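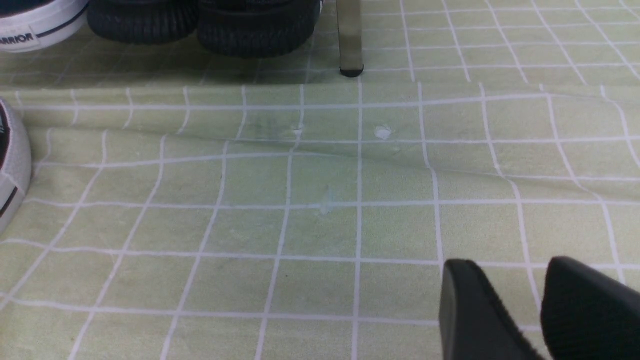 Socorro Cuervo asked for her comment to go in ahead of everything else: she loves the green sheet, she has grown fond of those wobbly white squares, and she will vote for any plan that keeps it and against any plan that sends us back to bare boards.

Arel Shared House, spring meeting
Held in the upstairs kitchen, 17 March 2023
Present: everyone from both floors except Vitalii Antoniuk's roommate, who sent his votes along with Vitalii
Chair: Socorro Cuervo
Notes: Vitalii Antoniuk

1. Last meeting's notes
Read and approved. The boot brush did get bought, and it's great. Thanks to whoever keeps hanging it back on its hook!

2. The shoe corner
Most of the evening went here, and happily so. The corner is the best thing we've done with the downstairs in ages, and several people said they now take their shoes off there without having to think about it. Socorro reminded us that before the sheet went down, the mud went straight up the stairs with us.

The trouble is the long fold. It runs on a slant, and it pulls the squares out of line wherever it crosses them. Vitalii thinks it got worse when we slid the rack over instead of lifting it. Two ideas were talked through:

Take everything off, warm the sheet with a hair dryer set on low, and roll it the opposite way overnight. Socorro has done this with a picnic cloth and swears by it.

Buy a new length from Lazaridis. Vitalii called them and was quoted 133 dollars for the heavier kind, cut to size. Nice stuff, he has a sample and passed it around, but it only comes in gray and brown and there was a groan at that.

Agreed to try the hair dryer first. If the fold is still there at the next meeting, we look at Lazaridis again.
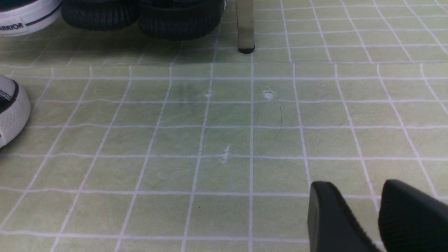
We then got onto where things should go once the sheet is back down. Canvas shoes stay on the left, by the wall, as now. Anything with a chunky tread goes beside them and gets knocked out on the step before it comes in. There was real excitement over a drip tray for wet days. Sekumeo has a low one that should slide in beside the rack, and Socorro will bring the tape measure on her way past the store.

Rubber caps for the rack: please check that each leg has one before it goes back. A bare metal end will cut right through the sheet, and we would all be sorry. Vitalii has spares in the blue jar.

Laces tucked in, please. This was brought up by three people independently!

3. Marks on the sheet
A few small whitish spots have been noticed along the fold, one of them shiny. They could be glue, they could be something else. Vitalii wants to try warm water and a drop of dish soap before anyone reaches for a scraper, and he offered to do it himself. Offer accepted with applause. No nail polish remover on the sheet, it takes the print off.

4. Money
The house jar stands at 678 dollars after the March bills. Plenty for the tray and plenty left over. Agreed that the tray comes out of the jar and nobody needs to chip in.
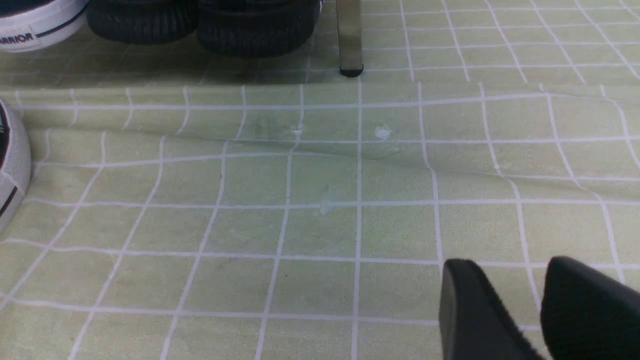

Socorro asked whether some of it could go toward a bench to sit on while lacing up. Big yes from the downstairs rooms, a more careful yes from upstairs, where they are still hoping for a new toaster. Vitalii measured the wall last week and thinks a narrow bench would fit if the umbrella stand moves across to the mailboxes. We will look for a secondhand one first.

5. Cleaning morning
Set for the last weekend in March, after breakfast. Shoes go up to the landing, the sheet gets wiped on both sides and the floor under it swept. Almost everyone can make it. Lunch from Pikance when we finish, the stuffed peppers again if they have them.

6. Anything else
The landing bulb has been changed.
A single gray glove is on the radiator. Please claim it.
Socorro would like a key hook by the door, low enough for her to reach. Vitalii to put one up.

To do
Hair dryer and overnight roll: Socorro
Spots, leg caps, key hook: Vitalii
Drip tray from Sekumeo: Socorro
Call Pikance about lunch: Vitalii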